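Indau Kitting Bench Records: Data Card and Readme

Release 3
Date of this document: Oct 13, 2025
Maintained by: Work Methods Office, Indau
Contact for questions of content: Mylene Aquino
Contact for questions of access: Jhun Mercado

Summary

This release contains the records kept during the introduction of robot arms to kitting work at the Indau plant. Kitting is the preparation of mixed sets of small parts and goods for later packing. Before the project, all kitting at Indau was done by hand at standing benches. The records cover how tasks were divided between people and arms, how staff schedules and job descriptions changed, and what the staff reported about the change.

The release is intended for people who study or manage changes in work. It does not contain the control software for the arms, and it is not suitable as a source of training data for robot control. Readers who need motion records should write to the access contact, who will direct the request to the engineering group at Fomcombe.

Background

Indau prepares sets to order for Pangilinan and for a number of smaller customers. Orders vary widely in content and the items do not share a common shape. Earlier equipment at the plant was built for single items in fixed positions and was of little use for this kind of work. In the spring, management and the staff association agreed to a trial in which arms with grippers would take over part of the picking and placing, under the supervision of the people who had done the job by hand.

The agreement set out three conditions. No position would be removed during the trial. Staff assigned to the arms would be paid at the grade of the work they were learning, from the first day of instruction. Comments made by staff in the records would be released only in a form they had read and approved. The full text of the agreement is included in the folder named "agreement".

The practice table

New attendants begin at the practice table, where they learn to set out items, start a task, watch its progress and step in when a grasp fails. The items used there are chosen for differences in size, shape and surface. Loose contents, such as beans or beads, are used together with solid blocks so that attendants meet both early in their instruction.

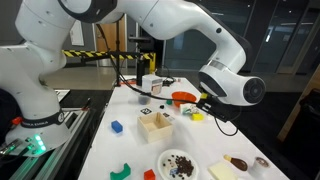

Franka Emika arm over the practice table, with mixed items and an open wooden box.

Instruction lasts 16 shifts. During the first part, the trainee works beside an experienced attendant and does not start the arm alone. Wilfredo Lumbao, who wrote the instruction plan, asked that every trainee also continue to spend part of each shift at a hand bench during this period. His reasons are given in the file "plan_notes". In short, he held that a person who knows how an item feels in the hand is better able to judge why a gripper has dropped it, and that the skill fades if it is not used.

Contents of the release

agreement
The text of the trial agreement, with one later amendment on rest breaks.

task_log
One entry for each task started at a bench with an arm. Each entry gives the shift, the task type, the outcome and whether an attendant stepped in.

step_in_notes
Short written notes made by attendants after stepping in. These are kept in the attendant's own words, with spelling corrected.

job_descriptions
The job descriptions for bench staff before the trial and after it, in matching layout.

interviews
Edited transcripts of interviews with 29 members of staff, including attendants, hand bench staff, shift leads and maintenance staff.

plan_notes
The instruction plan and the comments collected on it.

Fields in the task log

shift_code: a code for the shift. It cannot be matched to the plant calendar.
bench: the bench letter. Practice and production benches are marked separately.
task_type: pick, place, fill, pour, sort or clear.
outcome: complete, complete with help, stopped by attendant, stopped by system.
step_in: yes or no.
step_in_reason: chosen from a list of seven reasons. The list is given in the file "reasons". Where none applied, the attendant wrote a note and the field was left empty.
attendant_grade: trainee, attendant or lead. Names and staff numbers are not recorded.

An empty field means that no value was entered. It should not be read as "no". In the early part of the trial, some attendants left step_in empty on quiet tasks, and the office decided against filling these entries in later.

How the records were collected

Task entries were made by the bench system and confirmed by the attendant at the end of each task. Step-in notes were written on paper during the first weeks and typed up by Felicidad Lagman. They were later entered directly at the bench. The change in method had an effect on the notes: those on paper are longer and more often mention other people, while those entered at the bench are brief and refer mainly to the item and the gripper. Comparisons across the two periods should take this into account.

Interviews were held during paid time in a room away from the floor. They were conducted by Marites Talavera, of the consulting firm Grullesier, who has no reporting line to the plant. Each person interviewed received the edited transcript and could change or withdraw any part of it. Withdrawn passages are marked with the word "withdrawn" and nothing further.

What changed for staff

The main change described in the interviews is in the rhythm of the work. Hand kitting has a steady pace set by the person doing it. Attending an arm involves periods of watching followed by short periods of activity. Several attendants found this more tiring than expected during the first weeks, although the physical load on the shoulders and wrists was lower. The amendment on rest breaks was made in response and moved one long break into shorter ones – a change that hand bench staff later asked to share. 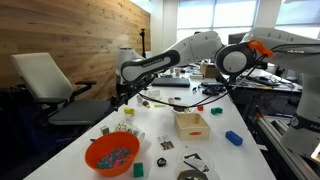
Who decides when an arm should be stopped?

The attendant at the bench makes that decision and needs no approval from a shift lead. Stops made by an attendant are recorded in the task log for the purpose of improving the task and may not be used in individual reviews.

A second change concerns preparation. Under hand kitting, items arrived in bins and the worker arranged them as needed. With the arms, the way items are set out has a greater effect on the result, and attendants now spend more of the shift on layout. The new job description names this work and gives it a place in the grading scheme. The earlier description did not mention it at all.

A third change concerns conversation. Hand benches face each other and staff talk as they work. The benches with arms were first installed along one side of the floor, with attendants standing well apart. This was raised in the interviews more often than any technical matter. The benches are to be placed in pairs when the floor plan is next revised, in November.

Not all of those interviewed regarded the change as an improvement. Some hand bench staff stated that they did not wish to become attendants and were concerned that hand work would come to be seen as the lesser job. Others asked what would happen at the end of the trial, when the condition on positions expires. Management's written reply is included in the folder "agreement". It extends the condition for the period of the next customer contract and makes no commitment after that.

Recommended uses

The records may be used for teaching, for the planning of similar changes at other workplaces, and for research on job design. The paired job descriptions are likely to be of use to readers who must write their own. The step-in notes are suited to close reading and, with care, to coding by theme.

Uses that are not permitted

The records may not be used to rank or assess individual workers, at Indau or elsewhere. No attempt may be made to identify a person from the interviews or notes. The task log may not be presented as evidence of the performance of any make of arm. The tasks, items and settings were changed often during the trial, and the log was not designed for that purpose.

Known limits

The trial took place at a single plant with a stable workforce and an active staff association. Results may differ where these are absent.

Staff volunteered for the first group of attendants. Their views may be more favorable than those of staff assigned later.

Night shift is covered in the task log but thinly covered in the interviews. Further interviews with night staff are planned for the next release.

The interviews were held in more than one language and are released in English. Translated passages are marked. The original wording may be requested where the speaker has agreed to this.

The category "complete with help" was understood in different ways at different benches. At some, moving an item slightly before the arm began was counted as help. At others it was treated as part of layout. A common rule was adopted partway through the trial, and entries made under it carry the value 2 in the field "rule".

Access and terms

The folders "agreement", "job_descriptions" and "plan_notes" are open to all readers. The task log, step-in notes and interviews are released on signature of the terms of use, which may be obtained from Jhun Mercado. Requests should state the purpose of the work and the names of all persons who will handle the files. A reply is normally sent within 7 working days.

Corrections

Errors in the records should be reported to Mylene Aquino, with the folder name and the entry concerned. Corrections are listed in the file "changes" and are applied at the next release. Members of staff who wish to alter or withdraw an interview passage may do so at any time, and such requests are applied to the current release without waiting for the next.

Changes since release 2

Added the amendment on rest breaks and management's written reply.
Added the field "rule" to the task log.
Corrected bench letters for practice tasks that had been entered as production tasks.
Removed two duplicate step-in notes.
Marked translated passages in the interviews.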